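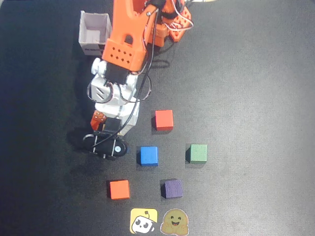 The hemp contract: read it before you sign it

Plenty of members have now had the Grotia letter, and a fair few have rung to ask what we make of it. The short answer is that we'd like to be keener than we are. Hemp is a decent crop. It smothers weeds, it leaves the ground in good heart for wheat, and those of us who have grown a field or two of it mostly enjoyed the experience up to the point where we had to find someone to buy it. Grotia says it has solved that last bit. It said so at length in the hall at Mornwood in July, over quite a good tea, and the room was full.

What is on offer is a fibre contract. You take their seed, a variety called Hulance, you drill it at their rate, you cut and ret it to their timetable and you bale it. They buy the straw at a fixed price per tonne, delivered to the new processing line at the Dhillon yard. The brochure gives a yield that would make the sums look very pleasant indeed. It comes from a trial plot of 13 acres on river silt. Most of us do not farm river silt.

I asked what the crop had done anywhere heavier, or anywhere that floods in March and bakes in May. The answer was that results from other soils would be shared with growers in due course. Fine, but the contract has to be signed before then, so due course is no use to the grower who is deciding now.

Then there is the line itself. At the time of the meeting it was not running. We were shown a plan of it and told that commissioning was going well, and perhaps it is. People who were around for the flax scheme will remember a plan very like it, with the same sort of arrows on it. A barn full of hemp straw waiting for a machine is worth whatever the livestock trade will give you for bedding, and your neighbours' barns will be full of the same stuff at the same time.

The price is fixed for the first season only. After that it is "reviewed in line with market conditions", and when I asked which market, I was told it was an emerging one. I have no quarrel with people trying to build a market. I would just like to know who pays while it is being built, and on my reading of the contract it is us.

On carbon, the brochure gets very excited. A page and a half is given to how much a hemp crop takes up, and another to the walls and insulation it might end up in. There is nothing about who owns the credit, if there turns out to be one. You have to go to clause nine for that, and clause nine says Grotia does. 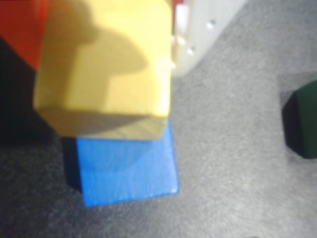 Ourania Fragkou thinks I am being too hard on them. She wrote in after the meeting to say that every new crop looks like this at the start, that oilseed rape had its doubters too, and that if growers wait for a line to be running before they drill anything, no line will ever be built. She has put her name down for 40 acres and says she can stand to lose the margin on that for one year, given what her barley made. She also points out, quite rightly, that the agronomist who came along knew the crop and didn't dodge questions about it.

I take all of that, and I hope she does well out of it. My answer is that she has worked out what she can afford to lose, and I'm not sure everyone in that hall had. There was a sign-up table by the door – never my favourite piece of furniture – and it was busy before the questions had finished.

She and I do agree on the bonus. Growers who commit early get £200 towards haulage. That sounded generous until we both looked at how bulky the stuff is and how far most of the membership is from the Dhillon yard. Hemp bales are light for their size, so you pay to move a lot of air. The example in the brochure puts haulage for one modest holding at £794 for the season, and that farm is just down the road from the gate. If you are on the far side of Mornwood, get your own quote and get it in writing.

The meeting was also told that hemp needs no inputs. It doesn't need much spraying, I'll give them that. But the growing guide that comes with the seed asks for a nitrogen dressing not far off what you would give a spring cereal, and the cutting is hard on kit. Anyone who has had hemp fibre wound round a bearing will know what I mean, and how long the afternoon was. Grotia recommends a contractor with a proper hemp cutter. It couldn't say how many of those there are in the county or whether one would be free when the crop was ready.

Retting is the other thing the brochure skates over. The cut straw has to lie in the field and take the dew for long enough to loosen the fibre, but not so long that it rots. In a kind autumn that is easy enough. In a wet one you are turning it, swearing at it and not drilling wheat into the ground it's lying on. The contract lets Grotia refuse straw that is over-retted or under-retted, and its own staff decide which it is. There's no independent sampling and no appeal.

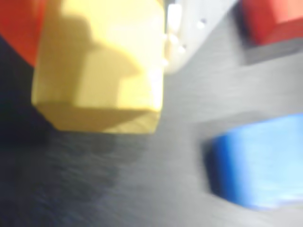

What to ask before you sign

Ask for yields on land like yours, with the field and the season named. A figure from somebody else's silt is of interest to somebody else.

Ask what happens if the line isn't ready when your bales are. The draft I have seen says collection will be "by arrangement". I would want a date, and storage paid after it.

Ask who grades the straw, and whether you can be there when it's done.

Ask about clause nine. One grower has already had it struck out simply by objecting, so it can't matter to them all that much.

Check your licence position yourself and do it early. Grotia offers to handle the paperwork, but it is your land and your name on the form, and siting matters if you have a footpath or a road alongside.

Talk to your landlord if you have one. Some older tenancies around here are particular about what counts as an ordinary crop.

Grotia has been sent these points and has promised a written reply. If it comes before the next issue goes out, we'll print it in full. Copies of the draft contract are at the office for any member who wants to read it there, clause nine included, and we would be glad to hear from anyone who has grown Hulance on clay.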